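Fuse Night is back at the Brinlow, and I've got black fingertips to prove it

So the repair evenings have started up again in the back half of the old Brinlow building, and if you've been driving around since winter with one dead window and a glove box full of receipts (guilty!), this is your month. I went along to the first one in May, meaning to stay half an hour and write a couple of lines for the neighborhood page. I got home after ten.

The theme this time is small electrics, which mostly means car fuses, plug-in connectors, trailer lights and all the little black plastic boxes that live under dashboards and get ignored until the radio quits. Iresha Cassim is running it, same as last year, and she opened with a short talk about how a blade fuse works. I thought I knew this. I did not know this. The color tells you the rating, the metal strip inside is supposed to melt before your wiring does, and putting a bigger one in so it "stops blowing" is how you end up calling the fire department. There was some guilty shuffling in the chairs at that point and I won't say from whom.

Then we got to the hands-on part. Each table had a fuse block, a few loose fuses, some cable and a foam pad to work on, and the idea was to plug in, pull out, swap and plug in again until your fingers stopped being scared of it. I'm a big fan of the foam, by the way. Fuses are tiny and slippery and they ping off a hard table like popcorn. On foam they just sit there looking at you. I've since bought a pad for my own bench and I don't know how I lived without one.

If you've never handled a fuse block out of the car, it's a friendlier thing than you'd think. You hold it steady with one hand and push the connector in with the other, square on, no wiggling. The wiggling is what bends the pins. I was told this three times, the third time with a bit of volume.

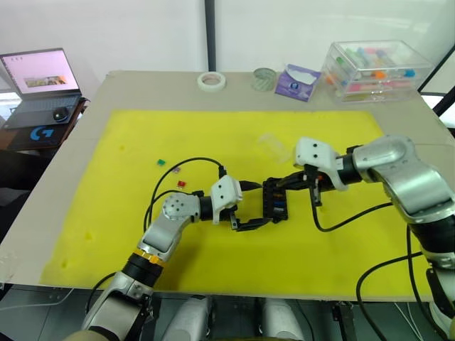 Wekesa Minja reckons the cable is what trips people up, far more than the fuses do, and that most beginners would save themselves a lot of swearing by working out where the slack is going to go before they plug anything in. A cable that's pulling sideways will walk itself out of the socket sooner or later, he told our table, and then you'll blame the fuse, and buy another fuse, and blame that one too.

Well, I have done precisely that. Twice, with the same trailer. So I went home and tied the cable back along the tongue with a bit of soft strap, and the left turn signal has behaved itself ever since. I'm calling it fixed until somebody proves otherwise.

There was a good argument over fuse pullers, too. Chathurika Abeysekara swears by the little plastic tweezer kind that comes clipped inside the lid of the fuse box, and Farzana Orakzai thinks they're useless and goes in with needle-nose pliers, the car switched off and a steady hand. I tried both. The plastic puller is fine if the fuse has some shoulder showing, and hopeless if it's sitting low between two neighbors. Pliers get it every time, but you can crack the top if you squeeze like I squeeze. Bring whatever you like and join in — this one isn't close to settled.

What I'd really like to see is more people bringing their own dead things. We had a bilge pump switch, a camper roof light and a sad string of patio lamps, and the patio lamps got the biggest cheer of the night when they came on. Lutfa Seneviratne had brought a box of assorted spares to share around, more than 1,000 fuses sorted by color into old spice jars, and I have never been so jealous of a box in my life. Mine are in a sock.

A few practical bits before I forget. The evenings run through the month and start at 7 p.m., doors a little before. Come in by the Caltside entrance, not the front, which is locked after five. There are 19 seats and they did fill up, so put your name on the sheet at the counter if you want to be sure of one. It costs two dollars and that covers the coffee, which is strong, and the cookies, which went fast.

Wear something you don't mind getting grubby. Old connectors have a kind of black grease on them that goes straight through a shirt cuff, and I found it on my steering wheel the next morning as well. If you're bringing something out of a car, take a photo of the fuse box diagram first (it's usually printed inside the lid or tucked in the owner's manual), and write down which slot you pulled from. I had a sticky note that said "the one near the other one" and it was no help to me at all.

Leave anything that plugs into the wall at home for this round. Iresha wants to do a separate evening on lamps and toasters later in the summer, once there's a proper tester to go with it, and she was pretty firm that no toaster gets opened before then. I asked. I have a toaster.

Next session is on grounds and corroded terminals, with the leftover time going to trailer plugs. I'll be the one near the coffee with the sock.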